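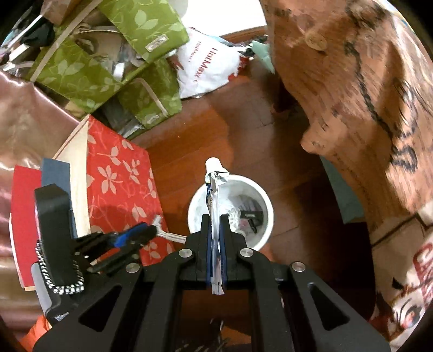
Squeezed tube above a small white wastebasket

Wostetti tube winder, table model

Maker: Wostetti
Sold by: Graden Household
Body: cast aluminium, grey lacquer
Rollers: steel, with fine teeth
Greatest tube width: 50 mm
Weight: 355 g
Guarantee: 12 months
In the box: winder, spare handle screw, small brush, printed instructions

The Wostetti is a winder for tubes, in the old style, with a handle on the right side. You put the flat end of the tube between the two rollers, turn the handle, and the contents are pressed to the front. It was first made for painters and for people who colour hair, but we sell most of them today to ordinary households. Toothpaste, hand cream, tomato paste, glue, ointment and oil paint all go well in it.

We have kept it in our assortment since we opened the shop. There was a period when the factory changed to a plastic handle, and customers did not like it. The metal handle is back now on all pieces which we send out.

Which tubes fit

Metal tubes are the easiest. They stay flat after the rollers have passed, and you can stop and take the tube out at any moment. Plastic tubes want to open again. With these it is better to leave the tube in the winder until it is finished, or to put one of the Runis clips on the rolled part when you take it out. The clips are sold separately in a bag of 16.

Very thick plastic tubes, such as the standing ones for sun cream, are difficult. The rollers will take them if you press the end flat by hand first, but it needs some strength and we do not promise a nice result. Tubes with a pump on top cannot be used. For tubes wider than 50 mm please look at the Tessier wall model, which is longer and comes with a mounting plate.

How to use it

Close the cap. Push the contents a little away from the flat end with your thumb, so that the rollers have something thin to grip. Open the rollers with the lever on the back, lay the end between them as straight as possible, and let the lever go. Turn the handle slowly towards you. When you feel that the tube becomes hard, stop turning and open the cap. If you open the cap first, a thin cream can come out very quickly, and then you have it on the table.

If the tube goes in crooked, do not pull. Open the lever, take the tube out and begin again. Pulling damages the teeth and also can make a small hole in a metal tube.

Cleaning

Use the brush and lukewarm water with a drop of washing-up liquid. Dry the rollers with a cloth afterwards. The winder should not go in the dishwasher, because the lacquer becomes dull and the grease in the bearing is washed out. Oil paint must be removed before it dries. For dried paint we had good experience with a little linseed soap left on the rollers overnight.

Once a year you can give one drop of sewing machine oil on each end of the rollers. If you use the winder for food, please take a food-safe oil instead, and do not use the same winder for paint and for tomato paste.

Spare parts

Handle, handle screw, lever spring and rubber feet are in stock with us. Rollers are made to order and are sent only as a pair. The spring is the part which is asked for most often. It can be changed at home with a small screwdriver, and a drawing is put in the bag.

Older winders, with the round hole in the foot, take a different spring. Please write in your order which foot you have, or send us a photograph of the underside.

What customers ask

Can a left-handed person use it?
Yes, but the handle stays on the right. You can turn the whole winder around and feed the tube from the other side. The lever is then in front, and most people become used to it.

Does it stand firmly?
On a smooth table, yes. On a wet washbasin the rubber feet can slide. Dry the place first, or use the two holes in the foot to fix it on a board.

Can I cut the tube open afterwards?
Of course, if you want to have the very last bit. With metal tubes be careful of the sharp edge.

Is it suitable for medicine?
For ordinary ointment, yes. If the leaflet of your medicine says something about how the tube must be kept, please follow the leaflet. Do not roll over the expiry date which is printed in the end of the tube. Write it down before.

Delivery and returns

We pack in cardboard and paper. Orders which arrive before noon on a working day leave the same day. The next delivery of green winders is expected in November; grey is in stock.

A winder can be returned if it was not used. Please clean it in every case, also when you send it for repair. For repairs write to Vichien Klinhom in the workshop and mention your order number. Questions about orders for schools and studios are answered by Saskia McAlister.

See also: Runis clips, Tessier wall model, Wostetti cleaning brush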